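About Tritard

Tritard sets up and looks after small two-arm robot cells. We began with a single cell in a rented unit on Nieto Street, and we still keep one running there that we know down to the last bolt. We call it Dollen, and most of what we've learned about keeping arms healthy comes from it!

Setup starts at the rail. Both arms ride on one aluminum rail, each bolted to its own mounting plate, and we level the rail before anything else goes on. Then come the plates, the arms, the cable conduit and finally the wrist cameras. A full build takes us 4 days, and the last one is nearly all calibration (our favorite part, if we're allowed one). 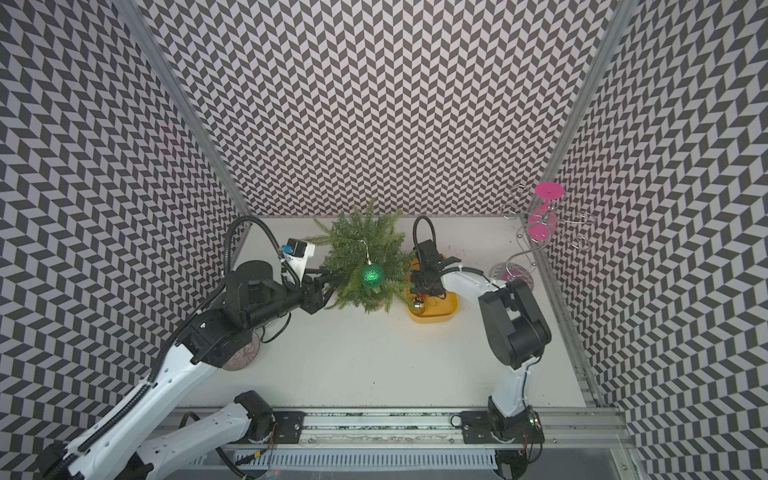
Cletus Schumacher runs our cell care, and he has kept the Dollen logbook going through 1,317 hours of arm time. He writes down every tightened screw. He also picks the objects we use for check runs, and he likes things that are awkward to hold. A Christmas tree with ornaments is a great one — the branches give, the hooks are thin, and a small gold ball in a yellow tray asks for a very different approach from the other arm. If a wrist is a hair out of line, Cletus usually spots it within a few minutes.

Wrist cameras get a lot of our attention. The brackets are 3D printed, so when we want a slightly different angle we can change the drawing in the morning and fit the new part after lunch. Every bracket change means a fresh calibration for that arm, and we log the old and new values side by side.
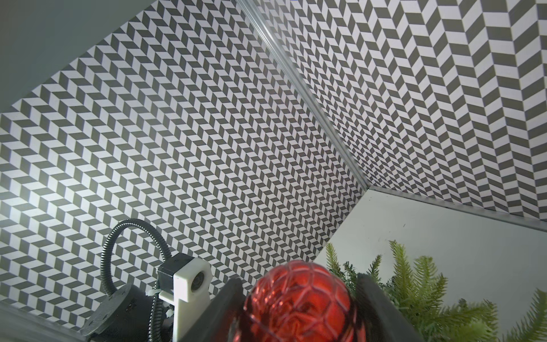 Wrist view on the Dollen cell, with a translucent red piece in the gripper.

Cables are the other big one. An arm that bends all day will work on its wiring all day too, so we leave a generous loop at the wrist and run each joint slowly to both ends of its travel before we tie anything down. We check the ties every 24 hours of running time. Gripper fingers come off for cleaning at the same stop, and we look over the plate bolts while the power is off.

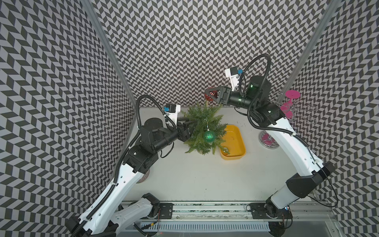
After that the cell goes through what we call the Wulach run, a slow warm-up followed by the full set of moves with both arms sharing the table. Our current script has 451 steps. We wrote it for our own use and now leave a copy with every cell we set up, along with a blank logbook and the spare bracket files.

We love visitors who want to see how a cell goes together. July is our quietest month and a good time to come by. Bring your cable questions!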